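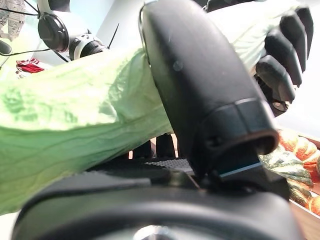

November, late, after 11
by Bautista Sosa

Search this diary

Go

Cabbage day. Back hurts. Writing this at the kitchen table with the smell of garlic in everything, including the pen I think.

Started before coffee, which was a mistake. Wanted the salting done early so the leaves would have the whole afternoon to go limp. Last year I salted at two and was still rinsing at midnight in my socks, swore I'd never do that again, and then this morning stood around for an hour looking for the big tub. It was in the bathroom. Had my sweaters in it. Moved the sweaters to the bed, washed the tub twice, dried it with the last clean towel.

Bought the napa from the stand on Larneck Street. The long ones this time, not the fat barrels I got in the spring. The man said the long ones are sweeter and I said fine because there was a line behind me. Also they fit in the bag better. Carried them home in two trips, rain both times. The receipt says 1085 on it, order number I suppose, or stall number, and I used it as a bookmark.

Method, so I have it for next year and don't go calling Normunds again:

Pull off the ragged outside leaves, save them. Cut a slit in the root end only, maybe as deep as my thumb, then put the knife down and pull it apart with your hands. Much less confetti. I forgot this for the first one and cut it clean through and there were little yellow bits all over the floor, stuck to my heel, one made it as far as the hall. After that I pulled. Makes a good sound.

Quick rinse. Shake. Then salt between every leaf, heavy at the white end, hardly anything on the green part. Coarse salt. Lay them cut side up, press, turn after an hour, turn again when you remember. I set a timer for the first turn and forgot to set it for the second so who knows. They bent without snapping when I checked, that's the test. Bend the thick part of the stem. If it cracks, go away and come back.

While they sat I made the paste. Rice flour porridge first, let it cool, I put it on the windowsill and it got a skin. Whisked the skin back in. Then garlic, ginger, half an onion, a pear because the apples were gone mealy. Fish sauce. The red pepper, 3 cups, which looked like a crazy amount in the bowl and then looked like not enough once the radish went in. Left it at 3. Did not taste it off the spoon this year. Tasted it off my finger, then rubbed my eye. Ten minutes at the sink with my face under the tap, swearing in two languages.

Normunds Ots came by at lunch in the middle of that. Let himself in, looked at me, looked at the bowl, said "again?" He brought rye bread and caraway seeds and his yearly speech about how his grandmother did cabbage with nothing but salt and a rock. I said she is welcome to come and do mine. He ate most of the bread himself. He did peel garlic though, I will give him that, a whole bowl of it, very slow, each clove like it was for a museum. Told me about his cousin's flat in Trosora, the damp, the landlord, the cousin's knee. I lost the thread at the knee.

He wants one jar. Said a small one, then pointed at a big one.

Rinsing took forever. Three rinses, and taste a bit of leaf after the last. First taste was like licking the harbor so it went round again. Fourth rinse then. Drained them in the colander and on the oven rack over the sink, cut side down, and that's where I got impatient. Should of left them another half hour. The first batch went into the paste still dripping and it got soupy at the bottom. Poured some off. Probably fine. Mom's was always soupy and people ate it.

Gloves on for the stuffing, I'm not an animal. Smear from the outside leaf in. Root end gets most. Fold it over, wrap it in its own biggest leaf like a parcel, press it into the jar. I like this part. Stopped hurrying for a while. Radio on, dark already by five, the window all fogged up, and just the same thing over and over, lift a leaf, smear, let it drop, next one. The pale ones in the middle are almost too pretty to cover. Ate one plain with a bit of paste rolled up in it, then ate anohter.

Ran out of jars, of course. Had to empty the one with the buttons. Buttons are now in a soup bowl on top of the fridge, don't let me forget that and pour soup on them. Left a couple inches at the top of every jar this time. Learned that one the hard way, the shelf still has the stain.

Put the saved outside leaves over the top, pressed down, lids on loose, everything on a tray with newspaper under. Two days out on the counter I think, it's cold in here, then fridge. Normunds says 17 days before it's worth eating. I don't know where he gets 17. He says it like it's written down somewhere. I'll open one this weekend and not tell him.

Clean up was bad. Red on the cupboard handle, red on the light switch, red on the phone. The cutting board is orange now and I think that's permanent. Turned it over, other side's still okay for bread. Salt crunching underfoot even after sweeping. Sweaters still on the bed, have to deal with those before I can lie down, and they smell like garlic too even though they were in the other room the whole time with the door shut.

Half a cabbage left over, no room. Wrapped it in paper, bottom drawer. Soup tomorrow, or fry it with the bacon ends. Or Normunds can take it for his grandmother's rock method.

To do:
call Roman back re the shelf
more jars, the wide mouth kind
dish soap
garlic (none left, not one clove)
ask the Larneck man if he'll have the long ones in December

Rain's stopped. Something in one of the jars just made a little noise, can't be working already, must be air coming up. Going to move the sweaters.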